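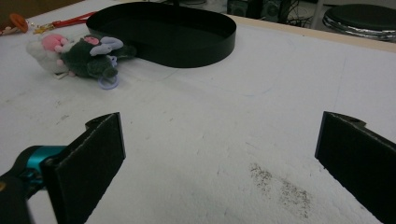
Sewing and cutting rooms at Flellstead are checked twice a year, and the list below is the one used for the autumn visit, with comments from the person who did each part. It covers the first-floor room and the store next to it. Anything marked "Action" needs doing before the next evening class. Pins and snapped blade tips are still the most common fault. They do show up on a plain white top, but the matt foam board has a slight grain to it, so a quick look from the doorway won't do. Get down level with the surface and run a magnet across.

Courses > Textiles > Room safety > Autumn check
October 30, 2024
By Krystyna Duda
Print this page | E-mail this page

1. Floor and walkways
Clear route from door to fire exit: Yes
Trailing leads: Action
Comment (KD): The lead for the second steam iron runs across the gap by the window. Move the ironing board to the other wall or fit a cable cover. Floor tape by the door is lifting at one corner, leave for now.

2. Cutting tools
Rotary cutters closed when put away: Yes
Shears counted back in: No, sheet not filled in since May
Blade bin less than three-quarters full: Yes
Comment (Lev Bondarchuk): Found 4 craft knives in the ribbon drawer without caps. Put them in the locked tin. Please could tutors sign the sheet even when nothing is missing.

3. Sewing machines
Plugs and flexes sound: Yes, except no. 8
Needle guards fitted: Yes
Foot pedals not cracked: Yes
Comment (Wálter Montoya): Machine 8 has a nick in the flex close to the plug. Taken out of use and labelled. The Mivville overlocker is noisy but safe. It wants oil.

4. Irons and pressing
Heatproof rests in place: Yes
Auto shut-off working: One of two
Comment (WM): The older iron was still on after 30 minutes standing. Do not use it in the beginners' class. Ask for a replacement, same type as the other.

5. Storage
Heavy rolls on bottom rack: Action
Shelves fixed to wall: Yes
Comment (Kaiwen Cai): Some 280 metres of lining came in from Gomel and was stacked on the top rack because the bottom one was full of wadding. Swap them over, two people to lift. Kick stool has a loose foot.

6. Fire and first aid
Extinguisher in date: Yes
Exit sign lit: Yes
First aid box complete: No
Comment (Zhuoran Shi): Short of small plasters and eye wash. Accident book is in the office and should be in the room.

7. Lighting
All tubes working: Yes
Task lamps steady: No
Comment (ZS): Clamp on the lamp nearest the sink won't tighten. Removed.

Signed copy kept in the office. Send corrections to Krystyna.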